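Minutes, key and padlock meeting, Mar 29, 2020
Kosturia shared workshop, Jovdale

Present: Ryota Sakamoto (chair), Jacinto Barrera (minutes), members from the print room, the bike room and the upstairs studios. Apologies received from the Pestitar tenants, who sent a note (see item 5).

**1. Last minutes**

The December minutes were read and accepted with one correction. The spare key to the side gate was recorded as returned. It was not returned and is still missing.

**2. State of the keys**

Ryota reported that keys have been turning up in drawers, coat pockets and the tin by the sink. Some have tags and some don't. He has been trying them in the padlocks at the gray table, the one with the black and white wallpaper behind it.

The hook rack was put up so that keys would have a place to hang. Members agreed that it isn't being used. Keys are put down on the table next to whatever lock they were last tried in and they stay there. 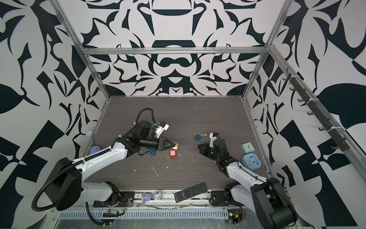
Jacinto asked if the hooks could be labeled, as people don't know which hook is meant for which key. Ryota said he would do this with the label printer once there is tape for it. Until then, any hook is better than the table.

It was agreed that a key found without a tag goes to Ryota and is not tried in locks by whoever finds it. One of the bike room lockers was jammed that way last winter and the locksmith had to be called.

**3. Tags**

The red tags with a white label were preferred over writing on masking tape. The tape comes off and leaves glue on the key. The print room asked for a second color so that their keys can be told apart from the lockers. Agreed in principle, color to be decided by the print room.

What to write on the tags was discussed for some time. One view was that the full room name should be on the tag so that a lost key gets back to the right place. The other view was that a lost key with a room name on it is an invitation. Agreed to write a number only. Ryota will keep the list of numbers in the office, on paper, with one copy held by Jacinto.

Action: Ryota to buy tags, spending up to 300 from the supplies budget for tags and label tape together.

**4. Padlocks**

There are blue padlocks and brass ones in use, and members did not agree on which should be kept. The bike room likes the blue ones as they can be spotted quickly. The studios would like brass throughout. Mizuno, the hardware store, has quoted 1000 for a full set keyed alike. This was thought to be too much for this year. A smaller order for the lockers only would come to 200 and could go ahead from current funds.

Jacinto raised the point that keyed-alike locks mean one lost key opens every locker. The bike room said they would accept this for the tool lockers but not for personal ones. The smaller order was put to a show of hands and passed, with 2 against.

Old padlocks with no known key are to be kept for now in case a key turns up when the drawers are cleared.

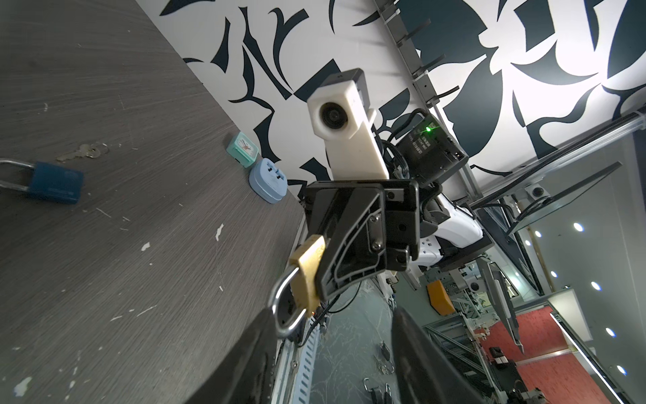

Padlocks should be left closed on the locker when the locker is empty. Several have been taken off and set down elsewhere, and then someone has to go looking for the rest of the set. Members were asked to check their own lockers before the next meeting and tell Ryota if a lock is missing.

**5. The gray table**

The Pestitar tenants wrote that they would like to have the table for sorting small parts in the evenings and that they have to clear it first each time. Ryota said the lock sorting should be finished before the next meeting. The tenants will be asked to wait until then.

The surface of the table is scuffed and scratched. A member asked whether it should be replaced. Others felt it is a work table and will only get scratched again. No action.

The small mint-green alarm clock kept on the table was claimed by no one present. It will stay where it is unless the owner asks for it. A member asked that the alarm be left off, as it has gone off during quiet hours in the studios upstairs.

**6. Side gate**

The missing spare was discussed again. Jacinto has the only working key. He is willing to leave it in the office during the day but would like it signed out. Agreed. A sheet will be pinned inside the office door, and the key is to be back by closing.

If the spare isn't found by the next meeting, the gate lock will be changed.

**7. Other business**

The light over the bike room door has been replaced. The print room reminded everyone that the sink is not for rinsing brushes with oil paint on them.

**Actions**

- Ryota: tags and tape, labels for the hooks, number list
- Jacinto: order locker padlocks from Mizuno, sign-out sheet for the gate key, reply to the Pestitar tenants
- Print room: choose a tag color
- All: check lockers, bring in any loose keys

Next meeting to be set by Ryota when the padlocks have arrived.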